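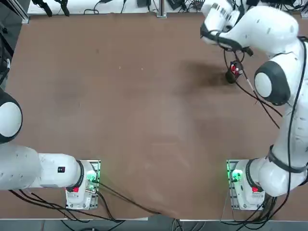

Colero Two-Arm Bench Frame Kit

For home and shared workshops
Supplied by Pisov Equipment
Kit price: $1,391
Arms, table and computer not included

The Colero kit allows a workshop to mount a pair of tabletop robot arms on a bench it already owns. It was developed at the Kuvham shared workshop, where members needed a two-arm station that could be assembled with ordinary hand tools and taken apart again when the bench was required for other work. The mounting plates, fasteners, cable guides and camera brackets are supplied in one carton. The purchaser provides the arms, which must have a flat flange at the base.

Mounting

Each arm stands on its own metal plate along the near edge of the table, so that both arms work away from the operator and across the same open surface. The recommended distance between plate centers is 446 mm. A wider spacing may be used, but the area that both grippers can reach will become smaller. Purchasers with narrow benches should contact Pisov before drilling, as the standard paper template is printed for the recommended spacing only.

The indicator light and the red button on each base must remain within sight and reach of the person running the station. Do not turn a base so that its button faces the far side of the table. Cable guides should be fixed after the arms have been moved by hand through their full travel, with the power off. A cable that looks tidy with the arm folded may be pulled tight when the elbow rises.

Assembly takes one person 60 minutes once the table has been drilled. A second person is required to lift the arms onto the plates.

Included in the carton

Base plates, left and right
Drilling template, paper
Plate bolts, washers and hex keys
Wrist camera brackets with screws
Adhesive cable guides
Printed manual

Not included

Robot arms and grippers
Cameras
Power supplies
Emergency stop (see Safety)

Table requirements

The table must be level and must not rock. A thick board on a steel frame is preferred. The surface should be matte, as glare from a polished top makes small items difficult to pick out from the wrist cameras. Scuffs and minor stains do not affect operation. Equipment that does not need to be within reach may be kept on a shelf at the far edge, provided that the arms cannot strike it.

Station notes 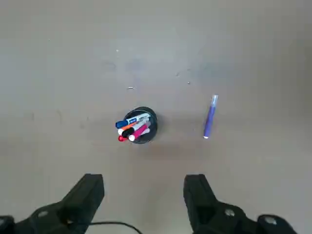

Haruna Furukawa

The marker exercise is the first one we give to members at Kuvham after their induction. A black pen cup stands on the table with markers in it, and a purple marker lies flat to the right of the cup. The member is asked to pick up the loose marker and place it in the cup with the others. The materials cost very little, and the exercise shows at once whether the wrist camera has been fitted properly.

Both gripper fingertips should be visible along the bottom edge of the camera view, with clear tabletop between them. If only one fingertip can be seen, the bracket has been tightened at an angle. Loosen both screws, center the view and tighten them again a little at a time. I ask members to do this before they touch any software setting. In our first months we lost several evenings to calibration faults which were in truth a crooked bracket.

The camera lead also deserves attention. On our station a thin black cable can be seen in a shallow curve between the fingers. Such a curve is acceptable if the lead stays clear of the fingertips when they close, and this should be checked with the gripper both open and shut.

A cup holding several markers is harder to fill than an empty one. The caps lean over the rim and leave less of an opening than the member expects. For a first attempt, take most of them out. We keep a log sheet at the bench and ask for 200 recorded attempts before a member moves on to exercises that use both arms. Attempts in which the marker is dropped are to be recorded as well.

Wipe the table before recording. Small flecks show up clearly against a plain surface.

Safety

The station must not be left running unattended. A separate emergency stop that cuts power to both arms should be installed within reach of the operator's chair. Long hair and loose sleeves are to be secured. In a shared workshop, the bench should be marked off while the arms are powered, and only one person should give commands at any time.

Check the plate bolts before each session during the first month of use, and monthly after that.

Compatibility

The standard plates are drilled for the Sakamoto bolt pattern. Blank plates are available at the same price for members who prefer to drill their own. Please state the choice when ordering; drilled plates cannot be exchanged once they have been fitted.

Ordering and returns

Orders are accepted from individuals and from registered workshops. Unused kits may be returned in the original carton, with the template unmarked. Replacement brackets and cable guides are sold separately. Orders for blank plates placed in December will be shipped after the Pisov workshop reopens in January.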